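4. Task Setup and Data Collection

The course project described in this section was carried out by students in the second-year automation class at Purilcombe.

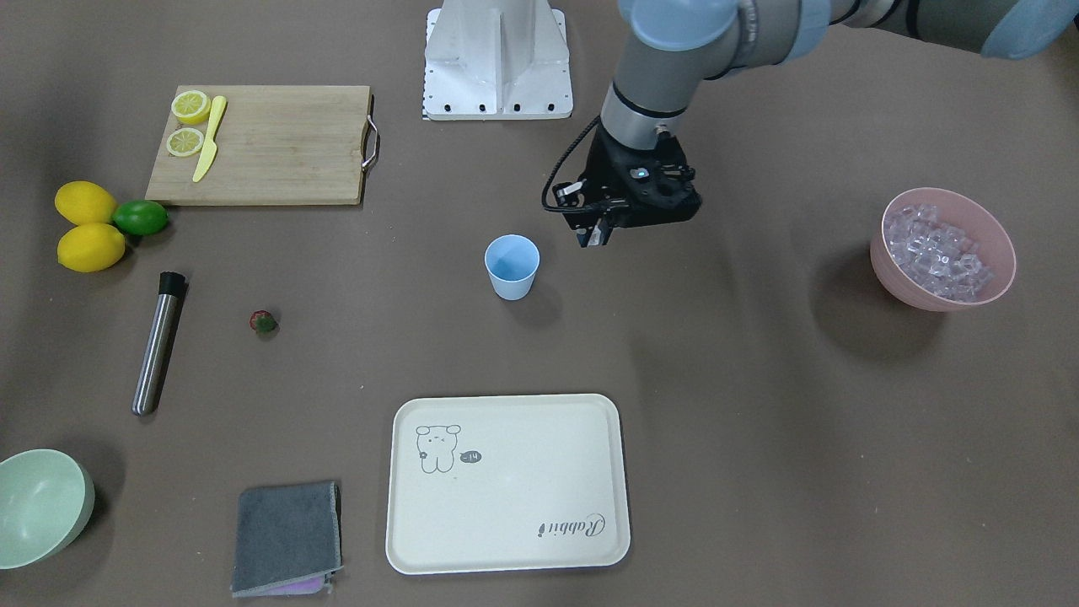
4.1 Workspace

Figure 3. Table layout for the drink-making task, with the left arm above the work surface.

All trials used the layout in Figure 3 or a variation of it. The lemon slices and the yellow knife start on the cutting board, the ice starts in the pink bowl, and the light blue cup starts empty between the board, the bowl and the serving tray. Whole lemons and a lime are kept on the far left. The strawberry is treated as a garnish and has its own spot on the bare table. The folded towel is not handled in any of the tasks reported here, but it stays on the table in every trial so that the background does not change between groups.

We left open table between most of the items. In an early layout the class had packed everything close to the cup, which shortened the arm's travel but made it hard to approach the ice bowl without brushing its neighbors. Spreading the items out made each trial longer. Students who had worked with both layouts preferred the wider one, and we kept it for the rest of the term.

The drink task uses the left arm only. The right arm was parked for all of the work in this section. Students moved the arm through a leader device on a bench facing the table, and joint positions and gripper opening were recorded together with the view from a fixed camera.

4.2 Subtasks

The full task was divided into short subtasks so that a group could finish a useful amount of work in one lab period. They are:

(a) move one ice cube from the pink bowl to the cup;
(b) move one lemon slice from the cutting board to the cup;
(c) place the strawberry on the serving tray;
(d) move the cup to the serving tray.

Subtask (d) was always done last. The order of the other three was left to the group, and most groups began with the ice. Cutting was left out. The knife remains on the board as an object to be avoided, and a trial in which the gripper touched it was marked as a contact error even when the slice reached the cup.

A trial began with the gripper open and empty above the table and ended when the arm had returned to that position. Groups were told not to correct a failed grasp more than 2 times. After that the trial was stopped, labeled as a failure and kept.

4.3 Student Groups and Schedule

Students worked in pairs, one at the leader device and one resetting the table and writing the log. The pairs switched roles every 30 minutes. Osvaldo Pimentel ran the lab periods and checked the logs at the end of each one. Kavitha Murthy wrote the labeling guide and labeled a share of the trials a second time without seeing the students' labels. The first practice periods were held in October, and none of the practice data is included. The data set was closed on 1/4/19.

Labels were entered in Nomby, the logging tool used in our other lab courses. It has no field for partial success, so students typed partial results as free text, and we sorted these by hand later on. The usual case was a slice that landed on the rim of the cup and stayed there. We counted it as a failure.

4.4 Collected Trials

The groups recorded 841 trials. We removed trials with missing joint data, trials in which the table had been reset incorrectly, and trials in which a hand entered the work area before the arm had stopped. This left 639 trials for training and testing. Failed trials were kept if the recording itself was complete.

The lemon slices were the hardest items to pick up. A slice lying flat on the board gives the fingers little to close on, and several pairs learned to slide it toward the edge of the board first. Others tipped it up with one finger. Both methods appear in the data, and we did not ask the students to settle on one. Ice caused a different problem. The heap changed shape after every pick and the cubes melted during a period, so the bowl was refilled whenever the pair changed roles. The time of each refill is in the log.

Moving the cup was easier, although a grip placed too high tended to bend the rim. The labeling guide was changed early in the term to ask for a grip below the middle of the cup. Trials recorded before that change carry the tag "Negash" in the log and are reported separately in Section 5.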